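Jarent Wrist-View Kit

Teach a two-finger gripper to pick up small things from what it sees at the wrist.

Overview

The Jarent kit is a bundle of hardware, software and recorded demonstrations for labs that want to study close-range grasping with one small camera and nothing else. No overhead camera, no depth sensor, no markers stuck to the table. The camera looks down past the fingers, the policy gets that one view plus the finger opening, and it puts out small wrist motions until the fingers close.

We started it as a research question (how far can you get with the wrist view alone?) and the answer was good enough that we cleaned up the parts and put them in a box. We're still a little giddy about it.

The method behind it

Most of the credit goes to a training recipe we call Lorkix. It takes ordinary teleoperated demonstrations and re-labels each one backward from the moment of the grasp. Every earlier camera view in the demonstration is paired with the motion that would have brought the fingers straight to the final pose, and the policy learns from those pairs as well as from what the operator really did. People wander on the way to an object. They overshoot, stop, rotate the wrist the wrong way and come back. Lorkix keeps the wandering as input, where variety helps, and takes most of it out of the target.

The second piece is target selection. When two similar objects are in view, a policy trained on plain demonstrations likes to split the difference and come down in the empty space between them. (We watched ours do this for weeks!) Lorkix adds a small selection head that commits to one object early and carries that choice forward from step to step. You can let it pick for itself, or hand it a color word.

Felt-tip pens are our favorite test for this. They're slim, they roll if you nudge them, and the fingers have to line up with the barrel before closing. A pen lying diagonally and another standing nearly straight up and down in the view need quite different wrist rotations, so a policy that has quietly memorized one approach angle gets caught right away.

What we measured

The Rajput set, included with every kit, holds 1,095 demonstrations on a plain tabletop. We trained on all but 109 of them and kept those back for tuning. Live testing was 700 grasp attempts on pens, glue sticks, short dowels and bottle caps, with the arm starting from a different height and angle each time.

Plain imitation on the same data picked up the requested object in a little more than half of the attempts. With backward re-labeling it got to three quarters. Adding the selection head brought it to nine in ten, and nearly all of that last jump came from layouts with two or more objects. On single objects the selection head made no difference we could measure, so feel free to switch it off there and save the compute.

The failures that remain are mostly of two kinds. Clear caps and other see-through ends confuse the policy about where an object stops, and it sometimes closes too near the tip. Objects that start almost under one finger are hard too, because the finger covers them as the wrist comes down. We have a fix in progress for the second one. The first is wide open and we'd love to see somebody take it on.

In the box

Two-finger parallel gripper, matte black, with removable finger plates
Wrist camera and bracket, focused for tabletop work
Power and data cable with strain relief
Spare finger plates, one pair flat and one pair grooved
Hex key for all finger hardware
Lorkix training code and trained weights
Rajput demonstration set with action labels, original and re-labeled
Printed setup guide

Setting up

Bolt the gripper to your arm's tool flange, plug in the cable and run the alignment tool. It asks you to open the fingers all the way and checks that both plates appear where the policy expects them in the lower part of the view. If they don't, loosen the bracket, shift the camera and run it again. You may need a couple of tries the first time.

Use a smooth, plain surface to begin with. Gray and tan tops work well with the supplied weights. Patterned cloth does not, unless you record some demonstrations of your own on it. In our tests 16 new ones were enough to recover most of the performance on a striped mat, which surprised us and made our February very pleasant.

Training from scratch fits on one desktop graphics card overnight. Fine-tuning takes a lunch break.

Works with

Any six- or seven-axis arm that accepts Cartesian velocity commands. Drivers for the Warnside bench arm are included, and the example scripts are written for it. For other arms you'll need to fill in one short interface file; the setup guide walks through it.

Good to know

The kit is meant for research and teaching. The fingers are not force-limited in hardware, so keep hands clear while the policy is running. The weights expect the supplied finger plates. If you print your own, plan on fine-tuning. 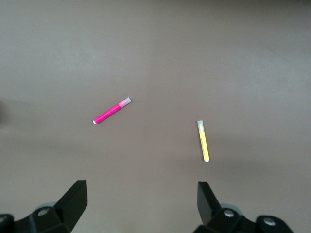 Wrist camera view, fingers open, with a pink and a yellow felt-tip pen on the table.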